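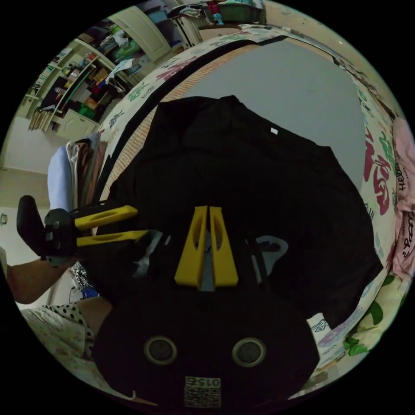 What Is a Promise, and Must We Always Keep It?

A promise is a special kind of sentence. When you say "It will rain tomorrow," you only tell what you think. If it doesn't rain, nobody can be angry with you. But when you say "I will come to your birthday," you do something more. You give the other person a reason to wait for you. Maybe they keep a chair for you and cut one more piece of cake.

People who study right and wrong have a name for their subject. It is called ethics. They have thought about promises for a very long time and they still do not agree about everything. In this text I will try to explain some of their questions with easy words.

How do you make a promise?

You don't need paper. You don't need to shake hands or cross your little fingers, although many children like to do it. It is enough that you say clearly what you will do, and that the other person hears it and wants it.

The last part is important. Imagine that I say to you, "I promise to sing under your window all night!" You probably don't want this. You can say "no, thank you," and then there is no promise for me to keep.

The word "promise" itself is also not necessary. If your brother asks, "Will you feed my fish while I am at camp?" and you answer "Yes, of course," then your brother will go away without worry. He trusts you. So the fish is now your job, even when you did not use the big word.

What about "maybe"? Maybe is not a promise. It is good to say maybe when you mean maybe. A lot of sadness comes from a person who says "yes" in order to be nice, when in the heart it was only maybe.

Why does it matter?

Let us think about a small town with the name Liler. In Liler, one day, all people stop keeping their promises. The baker promised bread for the morning, but he sleeps. The bus driver promised to stop at the school, but she drives to the lake. Your friend promised to give back your book, and he gives it to his cousin.

On the first day this is maybe funny. After a week it is not funny anymore. You cannot plan anything. You must do everything alone, and you must watch everybody. Without promises we cannot build things together, not even a game of football, as in a game every player promises in a silent way to follow the rules.

This silent kind is called an unspoken promise. When you stand in a line at the ice cream shop, you did not sign anything. But the people before you believe that you will not jump in front of them.
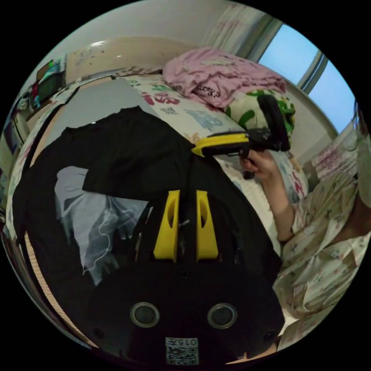
Two yellow gripper fingers with black fabric between them.

Big promises and small promises

Some promises are big, for example when two people marry, or when a doctor promises to take care of the sick. Some promises are small. "I will give you back your 50 cents." Is it OK to forget a small one?

I think we should be careful here. For you it can be small, and for the other person it can be big. Perhaps she needed exactly those 50 cents for the bus. We do not always see how much somebody is waiting.

There is also a promise you make to yourself. "I will practice the flute every evening." Philosophers argue about this one. Some of them say it is not a real promise, as you can let yourself go free at any time. Others say that you have to live with yourself every day and it is good if you can trust this person.

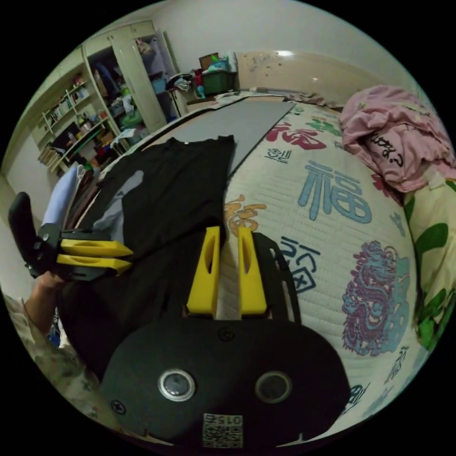 Ye-ji Cho wrote to us that she finds the promise to yourself the most difficult of all. If she breaks a promise to her sister, her sister will complain very loudly. If she breaks one to herself, it is quiet, and the next time it is easier to break it again. She now writes these promises on a card and puts the card inside her pencil case.

Is it sometimes right to break a promise?

Here is a story. A boy promised to meet his friend at the bridge in Kenance at three o'clock. On the way he saw a little child who fell from a bicycle and was crying. No adult was near. The boy stayed with the child until the mother came. He arrived at the bridge very late.

Did he do something wrong? Most people say no. To help a hurt child was more important than to be on time. But look, the friend was still standing in the cold wind. So the boy still owed him something. He should explain what happened and say sorry, and maybe ask how he can make it good again.

Now another story. A girl promised to play chess with her grandfather. Then somebody invited her to the cinema, and she went to the cinema. The cinema was more fun, but more fun is not the same as more important. In this case most people would say that she should play chess, or at least ask her grandfather first. He could say, "Go, we will play tomorrow." The person who received the promise is allowed to give it back. You can't take it back alone.

What about a bad promise?

Sometimes a person makes you promise a thing that is wrong, for example to laugh at a new pupil, or to help with stealing. You don't have to keep such a promise. A promise can't turn a wrong thing into a right thing.

With secrets it is similar. A secret about a birthday present is a nice secret, and you should keep it. But if a secret makes your stomach hurt, or if somebody is in danger, please tell it to an adult you trust. You are not a bad friend when you do this.

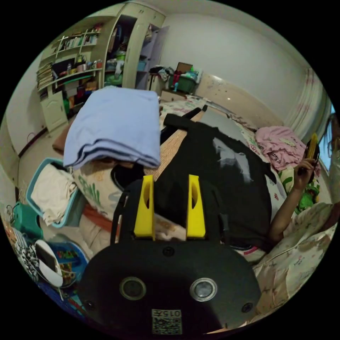 My friend told me that she wanted to run away and I had promised not to say it, one reader wrote under our first version of this text. I told my teacher anyway. My friend did not speak with me for 9 days and I felt terrible, but now we are friends again and I would do the same.

Before you promise

You can ask yourself some questions:

Can I really do this?
Do I want to do it, or do I only want that the other person stops asking?
Did I already promise the same afternoon to somebody else?

If you are not sure, you may say: "Let me think, and I will tell you tomorrow." Then, of course, you have promised to tell them tomorrow.

Words in this text

Ethics: thinking about what is right and wrong.
Trust: to believe that somebody will do what they said.
Unspoken: not said with words, but understood.

Contact | © 2018 Gerkov Pages for Children | Back to top

This website uses cookies. If you continue to read, you agree to our use of cookies. OK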